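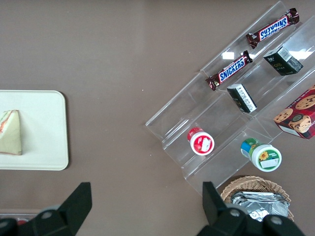 Zuletzt geändert: 27. Mai 2022

Tag der offenen Tür bei Mayrhofer in Fenditz, Greifer-Vorführung

kleinspannung
War jemand von euch auch dort? Ich habe mir den Kiosk-Aufbau länger angesehen. Tablett mit Sandwich, daneben das durchsichtige Stufenregal mit Snickers, kleinen Schachteln und Dosen. Laut Aushang läuft die Steuerung über Asteo. Man durfte sich einen Artikel wünschen, den der Arm dann aufs Tablett legt. Bei mir hat es beim dritten Versuch geklappt.

Pendelhub
Ja, ich war am Nachmittag da. Fand ich ehrlich gesagt mäßig. 25 Sekunden für einen Schokoriegel, da bin ich mit der Hand schneller. Für den Verkauf taugt das nicht.

kleinspannung
Soll es ja auch nicht. Der Mann am Stand meinte, es geht um gemischte Ware ohne feste Ablageplätze. Die Riegel liegen schräg, einer mit der Schrift auf dem Kopf, und das Regal ist durchsichtig und spiegelt. Das ist für die Bilderkennung unangenehm.

t_riemen
Mich würde interessieren, was für Finger da dran waren. Auf dem Bild sehen die ziemlich klobig aus. Parallelgreifer?

kleinspannung
Zwei Finger, schwarz, vorne flach. Hersteller habe ich nicht gefragt. Die Kamera sitzt direkt am Greifer, das Bild lief auf einem Monitor mit.

Pendelhub
Bei der Folie im Korb hat er bei mir zweimal danebengegriffen. Die glänzt zu stark. Bei Clakico hatten sie im März einen Sauger, der kam mit so etwas besser zurecht.

t_riemen
Sauger auf zerknitterter Folie? Das glaube ich erst, wenn ich es sehe. Da zieht er doch überall Nebenluft.

Pendelhub
Habe ich gesehen. War allerdings glattere Folie, das gebe ich zu.

Nordhang22
Weiß einer, ob die Vorführung noch mal läuft? Ich habe es nicht geschafft.

kleinspannung
Am Stand hieß es, im Herbst wieder. Einen Termin gibt es noch nicht. Trainiert haben sie angeblich mit mehr als 3000 Griffen, die Zahl stand auf dem Aushang.

Nordhang22
Danke. Parken am Werkstor oder besser unten an der Straße?

Pendelhub
Unten. Oben war ab Mittag alles voll.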